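April, past 11 at night

The neighborhood swap meet was this morning and I have come home with more than I took, which Tonantzin says is the opposite of the idea. I took the fondue set, the fish poacher and 5 paperbacks. I came back with a bread machine, a bag of tulip bulbs at exactly the wrong end of the year, and the fondue set.

The bread machine is a Westard. It came without its paddle. Ragnvald swore you could order one, and you can, for 2 dollars less than a new machine.

Also got talked into the repair table for next time. Vignesh runs it and he has a way of asking what you're good at and then waiting. I said I could sew on a button. He wrote down "textiles."

Rain held off until we were folding chairs, then came down all at once – my left shoe is still on the radiator, the right one is fine, no idea how. Supper was toast. The bakery kind.

Need to call Mom about the dentist, and find out whether tulips will sit in a shed until October. Itsuki says yes, but Itsuki also told me the fondue set would go in the first hour. 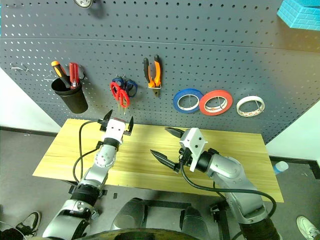
Scissors and screwdriver on the pegboard. Textiles department not shown.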